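Ritgate Tabletop Demonstration Kit

Recording kit for two-armed robots
Home > Learning and data > Kits and fixtures

The Ritgate kit is a box of everyday bits and bobs for people who teach robots by showing them. If you have ever lost a whole morning hunting through drawers for a plate that matches the one you used in November, you'll know exactly why we put it together (we'd lost a few mornings of our own by then!). It has plates, trays, toy food, a set of task cards and the recording software, and it all goes back in one box at the end of the day.

We started selling it to other labs after Chaltu Worku, who looks after our recording room in Corkness, lent her own set out so many times that she could hardly get any work done herself. What you get now is very close to what she had on her shelf, with better lids and a printed layout guide that she still grumbles is too glossy.

What comes in the box

Plastic plates in mixed colours
Serving trays with a side tab
Toy fruit and vegetables, smooth and bumpy, long ones, round ones and slices
20 task cards, each with a start layout and a finished layout
Layout guide, printed and as a file
Gudeta recording software, with a licence for 2 machines
Storage box with dividers

The task cards

Each card gives one short job, such as moving a piece of food from the tray to a plate of a given colour, or clearing everything back on to the tray. There is a plain sentence at the top that you can use as the written instruction for the recording, and underneath it a few other ways of saying the same thing, as people do tend to ask for things differently and it's good for the model to hear that early on. The cards are sorted by difficulty, and the later ones ask for both arms. We do suggest doing the first few in order, even if you're an old hand, just to get a feel for how long a comfortable recording takes.

We ask for 10 good recordings of each card before you move on to the next. Between recordings, shift the food a little, turn a piece round, swap two plates over. The layout guide shows how far you can wander before it becomes a different task, and the software will nudge you if it has been given the same start layout too many times.

The Gudeta software

Gudeta takes the camera views, the joint positions and the gripper openings and keeps them all on one clock. You start and stop with a foot pedal (not included, any USB one will do) so that your hands can stay on the controls. When you stop, it asks whether to keep, bin or flag the recording, and you can type a note if something odd went on. Do type the note. You will be so glad of it a month later, when you're looking at a strange wobble and wondering whether it was the arm or your elbow.

Files are saved in the open Braswood layout, one folder to a recording, and there is a small converter for those of you who keep things some other way.

Setting up

You'll want a plain, pale table and steady light from above. Plates go along the back, tray in the middle at the front, and both arms should be able to reach the tray without stretching.
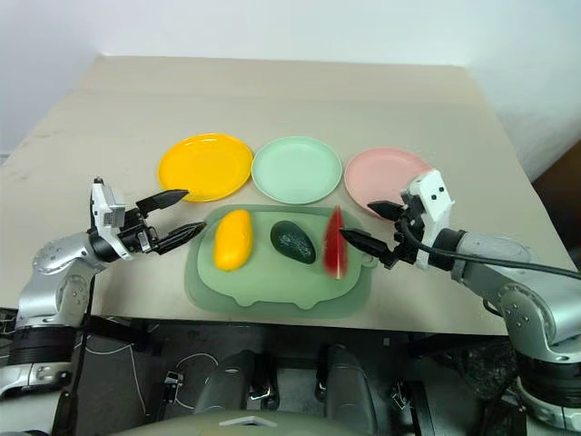 Do I have to throw away the recordings where I dropped something?

Keep them, but flag them. Recordings where the food slips and you pick it up again can be very useful for teaching recovery, and the flag lets you leave them out of training until you want them. The ones to bin are those where a camera cut out or somebody leaned across the table halfway through.

Care and spares

Wash the plates and trays by hand in warm soapy water and let them dry well. The toy food only wants a wipe with a damp cloth. Spare pieces are sold in bags of 4, matched to the set you bought, so do quote the number inside the lid when you order. Please don't top up from a toy shop halfway through a project, tempting as it is, or at least write down the day you did it.

Ordering

The kit is made up to order in Corkness. Page last updated 30/04/2025. Schools and university groups can ask for the loan set, and there's usually a bit of a queue for it, so get your name down early.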